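Three Fingers and a Kitchen Knife

How a small test bench ended up spending September on potatoes, and what it learned about grippers along the way

Ask Hanna Skoryk which gripper is best and she will ask you what you want to cut. She means it literally. For most of September her bench at the Quiroga workshop smelled like a diner before the lunch rush, and the only question anybody wanted to talk about was how a robot ought to hold a kitchen knife.

I went in expecting a tidy comparison: three grippers, one arm, a table of scores. There is a table of scores, and I'll get to it, but the fun of this project is in how stubborn a potato can be. It's slick once it's peeled. It rolls. It grabs the blade halfway through and then lets go all at once, and everything upstream of the blade (fingers, flange, wrist, controller) has to put up with that.

The three contenders

First up was the Mokard, a plain two-finger parallel gripper with flat rubber pads. It's quick, it's simple, and you can swap the pads during a coffee break. Second was the Galtow, also two fingers, but with a V-shaped groove cut into each pad so a round handle has somewhere to sit. Third was a three-fingered adaptive gripper, the heaviest and fussiest of the lot, whose fingers bend at the joints and wrap around whatever they close on.

Everyone on the team had a favorite before the first cut. Wenceslao Ocampo, who writes the motion code, wanted the Galtow to win. "Two fingers, one number to tune," he told me. "I can explain it to my mother." Haruna Hirose had her money on three fingers from the start, and brought it up often.

The bare Mokard was out early. It held the knife beautifully in the air and through soft things like cucumber, but when the edge bit into raw potato the handle pivoted between the pads like a seesaw. You could watch the tip wander. The Galtow did much better, and for a couple of days it looked like Ocampo would get his wish. Then they moved on to thin slices, where a tiny twist at the handle turns into a wedge at the board.

A grip you can lean on

What the three-fingered gripper does well is resist twisting. With contact on more than one side of the handle, the knife stays put when the load comes on sideways, and you don't have to squeeze nearly as hard. I loved watching this one work! The arm comes down over the board, and the fingers stay curled around the knife with the blade pointing down at the wood, the whole business looking a bit like a fist held over a stamp pad.

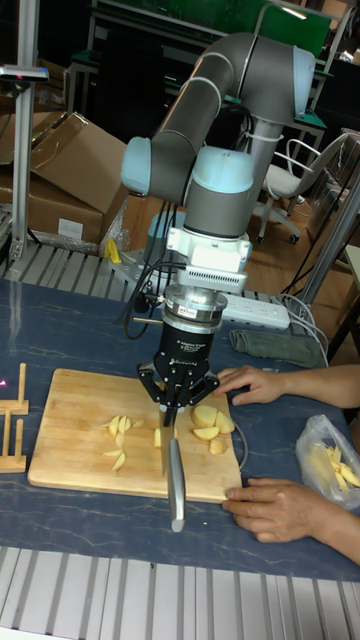

Scores, such as they are

The team logged 3012 cuts across all three grippers, and 1674 of those went to the adaptive one, mostly because it kept earning more time. A cut counted as clean if the slice came away in one stroke and the knife didn't need to be set again afterward. The longest clean run on the Mokard was 13. The Galtow got to 70 before the handle crept. The three-fingered gripper went past that on its second day, and Hirose stopped writing down the streaks after that, which Ocampo says is typical.

It isn't a sweep, though. Picking the knife up in the first place is slower with three fingers, and if the handle is lying at an odd angle the curl can shift it as it closes. The Galtow is far better at that part. Its groove pulls the handle into line with no help from the software at all. Zulema Tapia, who looks after the controller, has been playing with a two-stage close: light contact first, a short pause, then full force. It helps a good deal. She'd like to make the pause shorter.

There's also the wiring. Tapia has rerouted the cables at the wrist more than once, and she'll tell you that slack is a tuning parameter like any other. Too little and the wrist fights the loop at the far side of the board; too much and it swings.

What's next on the board

Skoryk wants to try carrots, which are harder than potatoes and less forgiving of a crooked blade. Nicanor Villalba is printing a sleeve called Peno that slips over a knife handle and gives the Galtow flat faces to hold. If it works, the cheaper gripper gets another shot at the thin slices, and Ocampo has already asked for the first morning slot.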